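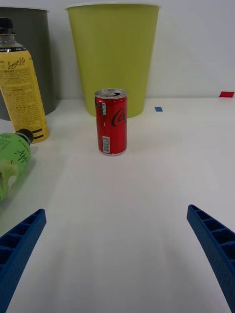
The cassette transfer is finished, and most of what follows is about setup, which took longer than the recording. There were 68 tapes, nearly all recorded at home or at dances in Warnville, and the first problem was identifying them. A Coca-Cola can has a barcode label low on its side and any cheap scanner will tell you what it is. A home-recorded cassette has a paper card in somebody's handwriting, often for a different cassette. I gave every shell a number in pencil before playing anything and kept the number on the shell, the card and the file name. Titles went in a spreadsheet and were corrected there as I listened. File names never changed.

The deck is a two-head Wastholm, bought used and fitted with a new belt and pinch roller. I cleaned the heads and guides with isopropyl alcohol before each session and demagnetized them at the start of each week. Noise reduction stayed off for the capture. Few of the tapes had been recorded with it, and the cards that claimed otherwise were wrong more often than right.

Speed came first. I played a 3000 Hz test tape, measured the tone in the audio editor, and adjusted the trim pot on the motor until the reading settled. It has to be done with the deck warm. The first time I set it from a cold start, and by the end of a side it was running fast enough to hear on the piano tapes. I recorded those again.

Azimuth took more work. The usual method is a 10 kHz tone and a two-channel scope, turning the screw until both channels are in phase. That lines the head up with the test tape, and my tapes were recorded on at least three machines, none of them aligned with a test tape or with each other. So I set a baseline with the tone and then adjusted by ear for each cassette: sum to mono, turn the screw a little either way, stop where the treble is brightest. Several tapes needed a second adjustment for side B. A dab of locking paint on the screw is recommended in the service manual, and I left it off until the last tape was through.

For the converter I used a Gazi interface borrowed from Wubit Teshome, who also supplied eleven of the cassettes and knew who was singing on most of them. Peaks were set well below full scale. A cassette has so little dynamic range that there is no benefit in recording hot, and one dropped microphone from decades ago can clip a whole afternoon's work.

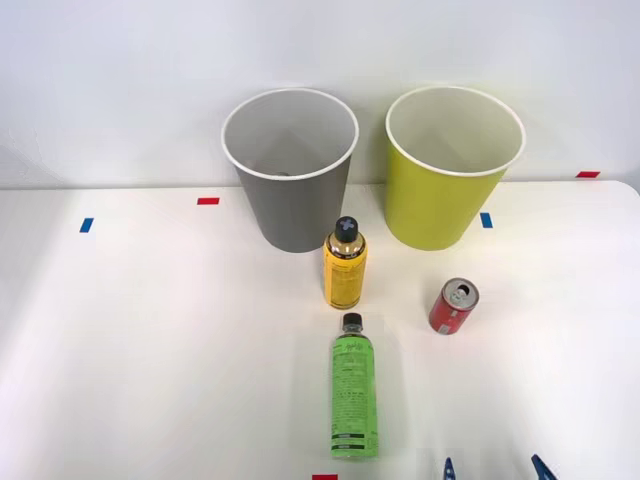 Is a high sample rate worth using for cassettes?
Not for the sound. Ordinary home recordings have very little useful content near the top of the audible range, and 48 kHz covers all of it. I recorded at 24 bits for the headroom, and a 60-minute tape comes to just over a gigabyte in stereo.

Each tape was captured in one pass per side, with no stopping for pauses. Splitting was done later on copies. The raw files are untouched, hum and all, and stored as WAV with a checksum list in the same folder. The edited copies are FLAC with tags. I applied a high-pass filter and fixed the channel balance where one side had dropped out, and did nothing about hiss. The denoiser I tried took the brushes off the snare along with it.

Two tapes had come loose from their leader and needed splicing. One shell was welded shut and had to be cracked along the seam, then the reels moved into a screw-together donor. Keep the slip sheets in the same orientation when doing this. I reversed one and the pack squealed for a whole side.

Still to do: the set marked Flistcombe, which was recorded at the wrong speed on a portable with a failing battery, so the pitch drifts upward through each song on playback. A fixed correction won't handle it. There is mains hum under parts of the second side, and I plan to use that as the pitch reference.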